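Home | News | Interviews | Reviews | Gig Guide | Contact

Clekavness and the long way back to side two

May 2021

Print this page | E-mail to a friend

I'd been trying to get the singer from Clekavness on the phone for most of a fortnight, and when I finally did she was eating toast. She asked if I minded. I said I didn't, and that's why some of the quotes below have a bit of a gap in the middle of them.

If you were around the heavier end of the pub circuit in the nineties you'll know the name, and you might even own the tape. If you weren't, they made one studio album, which everybody says sounds thin, and one live cassette called Bitis, named after the pub it was recorded in, which everybody says is the one to get. Good luck with that, though! There were 343 copies, most sold at the merch table, and the last one I saw online went for more than my first car. Now Dastutent is putting it out on vinyl, with the running order fixed and the missing song put back where it was on the night.

"It always bugged me," she said. "We played nine songs and there were eight on the tape. People thought we'd cut it because it was no good, and it was the best thing we did all night. It was just too long. You flip the tape and you've got what you've got."

The missing one is the slow number, eleven minutes of it, and I've been lucky enough to hear a test pressing (yes, I played it three times in a row, and yes, the neighbours know all about it). What surprised me was how patient it is. The bass carries the first half pretty much alone, with the guitar only leaning in at the ends of lines, and then the drums turn up and it's a different song. I asked her whether it had been planned that way.

"God, no. The guitarist broke a string and was fixing it. The bass player just kept going round and round and looking at me like, are you going to sing or what? So I sang the second verse first. Then I had to sing the first verse second. I don't think it makes much sense either way, to be fair."

The master for the vinyl was put together at Urquijo, a little studio out past the end of the train line, from the desk tape and a second recording made from the back of the room. I'd assumed the desk tape would be the good one. She laughed at that. It had all the vocals and hardly any guitar, she said, as the amps were so loud in that room that the bloke on the desk never bothered putting them through the PA. The room tape had plenty of guitar and a man ordering a jug.

"He's still on there. We left him in. He's right before track four and he wants a jug of Old and some chips. I reckon he should get a royalty."

So did they fix anything else? There was a long pause (toast) and then she owned up to one thing, the last note of the closer, where the original tape ran out a moment early and got a clumsy fade. The room tape had the whole ending, with the feedback and the cheering, so that's in now. No overdubs. She was pretty firm about that, and told me she'd been asked more than once if she wanted another crack at a couple of the high bits.

"I was twenty-four and I had a cold. You can hear it. I like hearing it. If I sang it now it'd be lower and in tune and who wants that?"

We got on to the money, which I never mean to ask about and always do. The original cassette run cost the band $1208 all up, and she remembers the number to the dollar because it was on a credit card and she was the one with the card. It took until the following November to clear it. The new one is Dastutent's problem, she said very cheerfully. There's a first lot of 115 on coloured vinyl through the mailing list, then the ordinary black after that.

I had to ask about the studio album as well, the thin one. Would she go back and do the same job on it? She doesn't own the tapes and isn't sure who does, and she's not that keen to find out. She reckons the songs were fine and the drums were recorded in a room with carpet on the walls. "Play it loud and stand in the hallway," was her advice. I've tried it since and it does help a bit, mostly with the bass.

There won't be a reunion show. Two of them still play, one doesn't, and the drummer has a crook shoulder. They did get together at Urquijo to listen back to the finished master though, all four on one couch, and by her account not a word was said until the bloke asked for his jug.
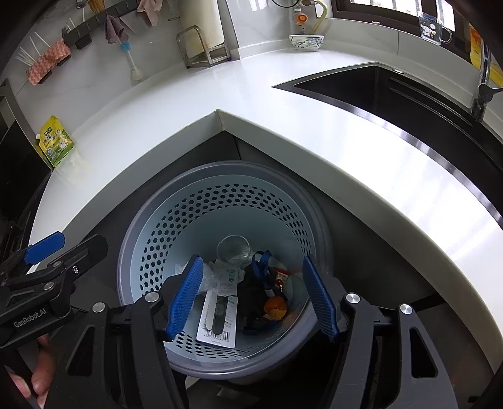 A reader who was at the Bitis show has since written in to say that the slow one went for a lot longer than eleven minutes on the night, that the string took ages to change, and that it's still the only time they've heard a whole front bar go quiet for a bass line. They'll be after the black vinyl, they added, and they want to know if the jug ever came.

Print this page | E-mail to a friend

Related items
Live tapes that beat the studio album: your picks
Review: Clekavness, Bitis (Dastutent)
Inside Urquijo: two tape machines and a kettle
Why do reissues keep changing the running order?
Back to Interviews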